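Packing and Mailing Small Stuff: Your Questions

I sell used computer odds and ends out of Pendilside, and my inbox fills up with the same packing questions every Monday. So I finally wrote the answers down! If yours isn't covered, just email me.

What kind of box do you use for a mouse or a cable?

A shallow cardboard one with an attached lid, the kind that folds up from a single flat piece. I buy them in bundles of 50 and keep them under my bed (very glamorous, I know). They don't need much tape, and they open up wide enough that you can see what you're doing.

Should I bundle the cable before it goes in?

Yes please. A loose cable gets itself wrapped around everything else in the box, and then the person opening it has to sit there untangling. I fold mine back and forth in long loops and tie it around the middle – not too tight, you don't want sharp bends near the plugs.
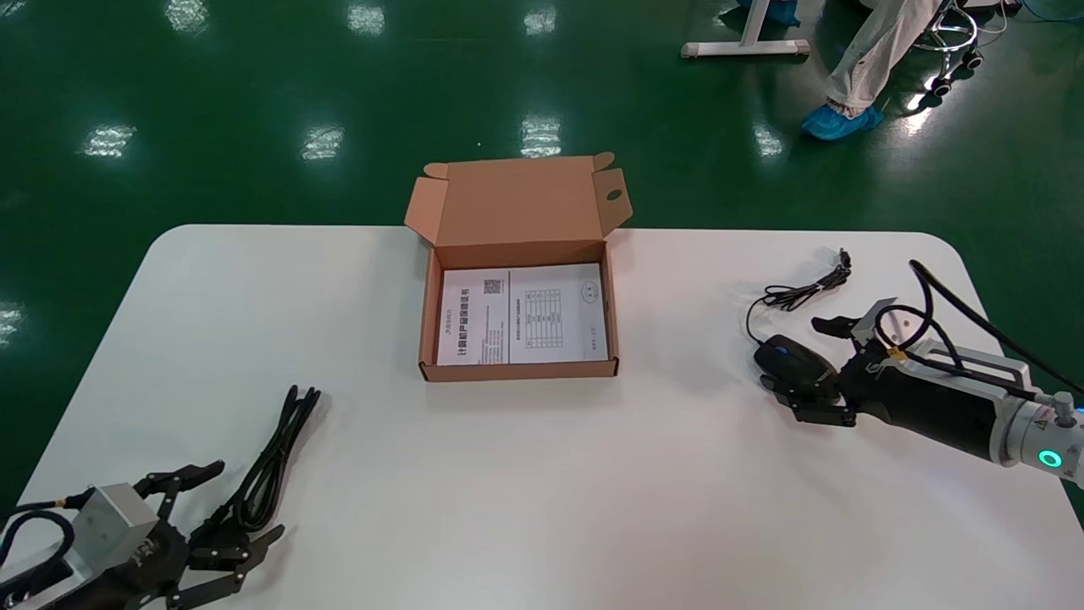
Cable tied up, mouse out, box open with the printed sheet lying in it.

Do papers go on the top or the bottom?

I'm a bottom person. My friend Nadhirah Pangaribuan is firmly a top person and we've argued about it over more than one lunch. If the sheet is something the buyer has to read first, put it on top. Otherwise flat on the bottom keeps it from getting crumpled.

Can I reuse a box that's been through the mail already?

Sure, I do it all the time. Check the corners and the fold lines first, and peel off or cover any old labels. If the lid tabs have gone soft, give the box a strip of tape across the front and it'll be fine.

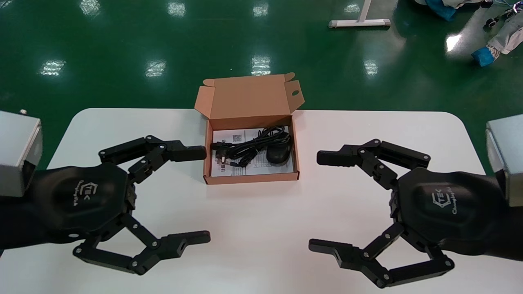 I also like a clear table with the box in the middle before I start. My first year I packed on the couch and once mailed a guy in Javier an empty box (sorry again, Herman Purba, you were very nice about it).

How much padding is enough?

Close the lid and give it a gentle shake. If you hear something sliding, add more. Crumpled paper works great for a mouse, and I tuck the cable along the side so it does some of the cushioning too.

Do you ship outside the area?

I do, as far as Sterau. Orders go out 2 days after you pay, sometimes sooner if I'm already headed to the post office.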